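Buy the Table Before You Buy the Second Robot
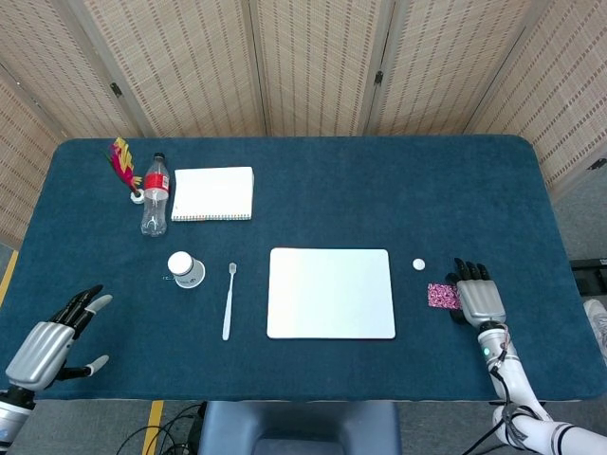 MERKSIDE, November

Every autumn our lab at Pruria must write the equipment plan for the next year, and every autumn I see the same thing. The first page is full of large machines. The last page, where small purchases are written, has one line called "other." I want to argue that we should read this plan from the last page to the first.

I am not against expensive hardware. A robot with two arms and two hands with proper fingers is the reason our group exists. But when I walk past a workstation in the middle of the day, I look first at what is around the robot. There is a table with a teal-blue cloth on it. There is a folding divider with woven panels behind the table. On the cloth there is a toothbrush, a paper cup turned upside down, a paper clip, a water bottle with a red label, a notebook with a spiral. All these things together cost less than one cable of the arm, and the work of the day depends on them.

Last year our plan had 265 lines. I was asked to check it, so I read all of them, which I think few people did. The objects for the table did not have a line. They were bought by whoever was going to the store, from personal money, and paid back after two months if the receipt was not lost. When a cup was crushed, we took a cup from the kitchen. It was a different size, and the recordings of that week could not be compared well with the recordings of the week before. I would call this a cost, but no column in our plan can hold it.

The usual answer is that such things are too cheap to plan. I understand this answer, and I gave it myself when I was new. A cheap thing which you must have again and again in the same shape is a supply, and a supply needs a person who is responsible, a shelf, and a number. For each object that we use in a task I would ask for 10 equal pieces, bought on the same order and kept in a closed box. For paper cups I would ask for 200.

The second thing I would plan is the floor. Our colleagues in Tefera paid for a very good robot and then put it in a room where the cables had no path and nobody had marked where the table must stand. Someone moved the table to clean, and after this they needed most of a morning to find the old position. A roll of yellow tape would have solved it. So would a cloth that is always the same color, and a divider that hides the rest of the room from the cameras. I do not think a divider from a furniture store is a shame. It folds, one person can carry it, and it can be replaced quickly.

The third thing is time. The quote we received for project Rindunetti had 2 robots in it, and not one hour for the person who puts the objects back on the table after each trial. This person exists in every lab. In our lab it is usually the youngest one. If we want the second robot, we must also pay for the second pair of human hands, or the new machine will stand and wait while the first one is used.

My proposal for the next plan is therefore modest. Put one robot on the first page. Take a small part of the money for the other one and write it under tables, cloth, tape, cups and working hours, each with its own line and its own name beside it. If these lines are still in good order by spring, I will gladly sign the order for the second machine.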